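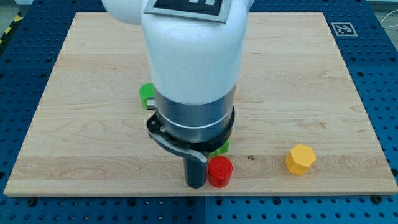
Slide 1. The board, on the blue table.

Hi everybody, thanks for coming back in after lunch. I'm going to talk for twenty minutes about a square of wood, and I promise there's more in it than you'd think.

(Leave slide 1 up. Don't rush to the next one.)

So look at the grain first. It's pale, it runs left to right, and there are a few faint swirls in it. If you squint you can pick out the seams too, where it goes slightly darker between planks. I've been making work boards for the shop at Voden for a while now and I still get people telling me they thought it was one big slab. No! You really don't want one big slab at this size. A wide single piece will cup on you the first time somebody leaves it next to a radiator, and then it rocks, and a board that rocks is a very annoying thing to have on a bench.

Who in here has made a glued-up panel? Hands. OK, good, more than last time. And who has had one open up along a seam? Same hands, yes, mine too.

Slide 2. Picking the planks.

We buy from a yard called Guzmán, and I go myself if I can. I like to stand there and lay the planks side by side on the floor, which drives them a bit crazy. What I'm after is a run of boards where the color doesn't jump. You get one that's a shade darker, you put it in the middle, and forever after that's the only thing you see. Put it near an edge or turn it over. Half the time the other face is fine.

Marilou Bautista taught me to mark a big carpenter's triangle across the whole set before you pick anything up. Pencil, nice and light. Then when you've knocked them all on the floor (I have) you can get them back in order in ten seconds.

(Tell the story about the floor only if we're on time.)

Slide 3. Glue-up.

Short version: dry fit, clamps ready, glue, clamps on, walk away. The walking away is where I fail. I want to wipe and poke and give the clamps one more quarter turn, and that last quarter turn squeezes all the glue out and gives you a starved joint. Snug is plenty. Alternate your clamps over and under or the panel will bow toward the side they're on.

Leave it overnight. Yes, the bottle says less. Leave it overnight anyway.

Slide 4. Flattening and sanding.

I used to go straight up through every grit I owned. Uliana Stasiv and I had a long argument about this, in the van, on the way home from a fair in June, and she won. For a work board I now stop much earlier than I used to. Stuff gets set down on it, dragged across it, dropped on it. If it's polished like a tabletop, small things skate around. My last grit used to be 300 and something, whatever was in the drawer, and nobody needs that on a bench.

With the grain, always, for the last pass by hand. Pale wood is supposed to hide scratches and I think it does – until the low sun comes in the window at four in the afternoon and then, oh boy.

Slide 5. Edges.

Back to slide 1 for a second if the clicker lets me. Look along the front, at that thin lighter strip. I love a plain edge like that. You can see it's wood, you can see how thick it is, and when it gets dinged you can sand it back. Martti Turunen puts a big roundover on everything he makes and they're lovely to hold, but on a bench I'd want just enough taken off that it doesn't catch your sleeve. Two strokes with a block and some 40 grit if it's really rough, then finer, done.

Slide 6. What goes under it.

The table in slide 1 has a perforated top, blue. I like those tables a lot, you can bolt things down pretty much where you please, but you can't set small parts on them without losing something down a hole. I've lost washers, a drill bit and one earring. A board on top gives you a solid surface, and when the job changes you lift it off and the holes are all yours again.

If yours slides, try a bit of thin rubber mat underneath before you start drilling. I drilled my first one. I regret it.

Slide 7. Finish.

Oil or nothing. I go back and forth. Oil brings out the swirls and it also makes the whole thing yellower, so do a test on an offcut and live with it for a week.

(Pause here for questions. Saimi Leinonen has the second microphone. If it runs short, pass the offcuts around.)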